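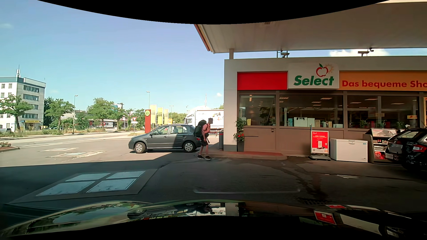 Station shop with canopy, seen from the forecourt.

Holerero Fuel Card: Frequently Asked Questions

Last reviewed July 2022

Who may apply for a card?
Any business or registered charity that runs at least one vehicle may apply. Private motorists are not eligible at present. Applications are made by the person who will be responsible for paying the account.

Is there a spending limit?
Each card carries a monthly limit of 1,000 euros unless a different figure has been agreed in writing. The limit on a single purchase is 400 euros.

Can the card be used for shop goods?
Only where the account holder has chosen the Atley option. Fuel, oil and screenwash are covered by the standard card — food, drink and tobacco are not.

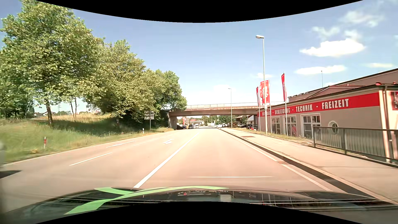
How are journeys abroad charged?
Purchases made outside the home country are billed in the local currency and converted on the day they reach us. The rate used is shown on the invoice beside each item. VAT paid abroad is listed separately, and customers remain responsible for any claim to recover it.

What should a driver do if a card is lost?
The loss must be reported by telephone at once, quoting option 74 when asked. The account holder stays liable for purchases made before the report. A new card is normally posted within five working days.

A driver has forgotten the PIN. Can it be given by telephone?
No. A reminder will be sent by post to the account address. Three wrong entries will block the card.

How is an account closed?
Notice should be given in writing to Shamim Bangash, Customer Accounts, with all cards cut in half and enclosed. Any balance is due within 30 days.

Where should complaints be sent?
Please write to Aqeel Gilani, Head of Customer Service, Holerero, PO Box 777, giving the account number and the date of the purchase in question.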